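Le Frerichs rouvre ses cuisines, et j'ai (un peu trop) goûté

Bon, je vous en parlais déjà en février : les ateliers de cuisine partagée du Frerichs reprennent enfin ! J'y suis passée hier soir, en voisine, avec l'idée de rester dix minutes. Je suis repartie à 20 heures passées, deux bocaux sous le bras et de la farine jusque sur mon écharpe.

Pour ceux qui ont raté les épisodes précédents, l'ancienne imprimerie de la rue Namer était fermée depuis l'hiver à cause d'une histoire de canalisations. Les travaux sont terminés, la mairie a donné son feu vert et les 14 places de la première séance sont parties en une matinée. Eugénie Leblanc, qui reprend la programmation, m'a avoué qu'elle avait surtout peur que personne ne revienne. « J'avais préparé des affiches, je n'ai même pas eu le temps de les coller », m'a-t-elle dit en rigolant.

Au menu de la saison, des soupes, des pains plats, des conserves de fin d'été et une soirée entière sur les restes (ma préférée, forcément, vu l'état de mon frigo). Cameron Sheehan revient aussi pour les desserts, et je vous conseille de réserver vite parce que son riz au lait a ses fidèles. La participation est de 9 euros par séance, ingrédients compris. On vient avec son tablier et une boîte pour rapporter sa part.

Petite nouveauté qui me plaît beaucoup : la bibliothèque d'ustensiles. L'épicerie Clito a donné de quoi démarrer, les habitants ont complété, et il y a déjà 100 objets à emprunter, du moule à kouglof au presse-purée. J'ai pris une mandoline, je la rends la semaine prochaine, promis Eugénie !

Les inscriptions se font sur place, au comptoir, ou par téléphone le matin. La deuxième séance affiche encore quelques places, celle sur les conserves aussi. Moi, je me suis inscrite aux deux, et si quelqu'un veut partager un cageot de tomates, qu'il me fasse signe.

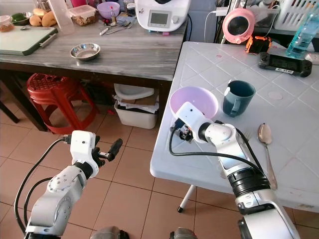

Coin cuisine, bol violet clair et carrelage brun-rouge.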